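Choosing a Surface and a Wall Colour for a Small Work Corner
Project report, Interior Materials course, by Gebremedhin Moges
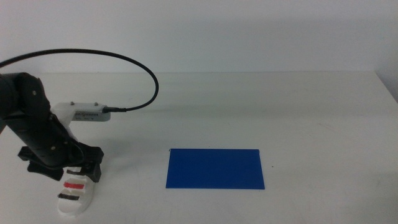

The aim of my project was to find out which table surface and which wall colour are most suitable for a small room where people do fine work with their hands. I chose this topic after the first lecture in February, when our teacher asked us to look at a room that we use every week and to ask why it is tiring for the eyes. In my case it was the work corner on the ground floor. It had a dark brown table and a wall in strong yellow, and after one hour I often had a headache.

First I read the product sheets from three suppliers — Enby for paint, Tasulon and Gilmartin for table tops. Then I made a short questionnaire and gave it to the students who work in the corner. I received 48 answers. The most common complaint was that small dark parts are difficult to find on the brown table. The second complaint was the reflection of the ceiling lamp.

For the table I compared two samples, one in white and one in light grey. Both were flat and without pattern. On each sample I put the same small objects: screws, a pencil, pieces of thread and a transparent ruler. Dark objects were easy to see on both. The transparent ruler was a problem on both, but on the grey sample it was a little better. In the end we took white, because most of the objects used in the corner are dark.

For the wall I wanted a colour that does not take attention from the table. A pure white was my first idea. On the test board it was too similar to the table top, and the line between table and wall almost disappeared. I therefore chose a very pale grey from Enby. The line is still faint, and two students wrote that they would like a stronger contrast. I think they are right, and a slightly darker grey should be tested.

The budget was 500 euros. The paint and the rollers cost 70 euros, and the table top cost 200 euros with delivery. We painted on a Tuesday and the table top was fitted in the same week. I made one mistake here: I measured the width of the table before the old paint was removed from the wall corner, so the top had to be cut a second time.

One question is still open. The white surface shows every pencil mark, and the cleaner that we bought, Pluden, leaves thin lines when it dries. A soft cloth with warm water gives a better result, but it takes more time — and students do not always do it. I would like to repeat the questionnaire at the end of the term with the same questions, and to add one about cleaning.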